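Crumbs, cloths and a very long white table: wipe-down week at the Jandthorpe reading room

By Efua Ackah 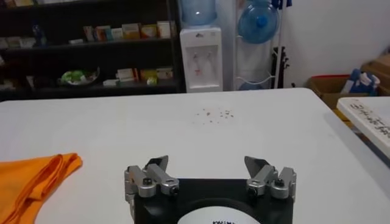 I had one job at the Jandthorpe reading room this week, and it was wiping tables. That may not sound like news, but stick with me, because the way we clean up after ourselves is changing and a lot of you have been asking about it (mostly by stopping me on the sidewalk, from a polite distance, which I do enjoy).

As of May 7, 2020, every shared tabletop in the building gets its own cloth. One table, one cloth, and the cloth goes in the wash at the end of the day. Until now we had a single bucket of mixed rags under the sink and everyone grabbed whatever was on top. I grabbed from that bucket for years and never gave it a thought. Thandeka Nel did give it a thought, and she wrote up the new plan in April on the back of a seed catalog. It's now taped inside the closet door, seed prices and all.

The building is still closed to regular visitors, of course. But we've been putting together grocery boxes for people on the Eshun side of town, and that means hands on tables all day long. Packing boxes makes crumbs. I don't know how, when everything is sealed, but it does! Crackers are the worst. I blame the crackers for most of what I swept into my palm this week, though Kwaku Quaye says it's the granola bars we eat while we're packing, and he may have a point.

The cloths are orange. I voted for orange and I'm very happy about it. On a white table you can spot an orange cloth from clear across the room, so there's no more of that business where you put your rag down, turn around and can't find it again. Ravindra Mathur wanted gray because gray hides stains. We had a lively phone call about that. My feeling is that if a cloth is stained I'd like to know!

We ordered 1,000 of them from Larnus, a small supply shop that was selling off a big lot, and split the order with three other groups so the shipping wouldn't eat us alive. Our share is 100, and they're folded and stacked in the hall closet. They're softer than I expected and they fold up nice and thick, so you can turn one over a few times before you need to rinse it out.

Now for the method, which Thandeka made me promise to include. Get the crumbs off first. Pick them up dry, with a fold of the cloth or with a bit of card, and carry them to the trash. If you go straight in with a wet cloth you just smear them, and then you've got a paste. After that, wring out the cloth in soapy water and go from the far edge toward yourself in long straight strokes. Turn to a clean side and do it again. Let the table air dry. I was a circular wiper all my life and I've been told to quit, so I'm quitting.

Please do the far edge. It's the part you have to lean for, so people skip it, and I was as guilty as anyone. On our big table I now walk around to the other side and start from there, which takes a minute longer and saves my back.

A few of you asked whether the shelves are part of this too. They are, just less often. Deisy Pacheco has taken on shelves and she's working along them one at a time, taking everything down, dusting and putting it back in the same order. If you set something on a shelf, leave it standing up so she can see what it is without handling it. She's also asked me to say that if you left a glass pie dish with us over the winter, she has it, it's washed, and she'd like you to come get it from the porch.

We could use a little help with laundry. The Skeretti wash house lets us run our loads early in the morning, before their own customers come in, and we need 4 people who can each take a bag over once a week. It's a short walk and the bags are light. You don't have to go inside, just hand it through the side door and pick it up the next day. Warm wash, no fabric softener please (it makes the cloths slide over the spill and soak up nothing).

If you can do a bag, call Kwaku or leave a note in the box by the front steps. Notes are read every afternoon. And if you've got a spare bucket with a handle that works, we'd take that too. Ours has lost one side of its handle and tips soapy water on my shoes every time I carry it down the hall.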